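Kitchen swap at Gallari

What a lovely turnout we had for the kitchen swap on Thursday — the tables were filling up well before the doors were meant to open, and I don't think the kettle had a moment's rest all evening. You brought in 69 things between you, and all but 11 of them went off to new homes.

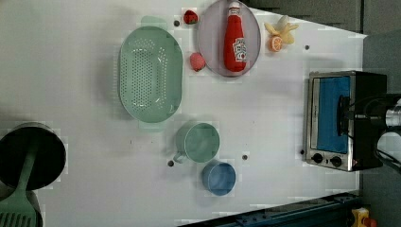 Whatever was left over has gone to Furnis, who are always glad of pans and plates for people setting up a first flat. The cake stall made £58 towards the new hall curtains, so thank you to all the bakers! We'll do it again in March, and do bring a neighbour along if you can.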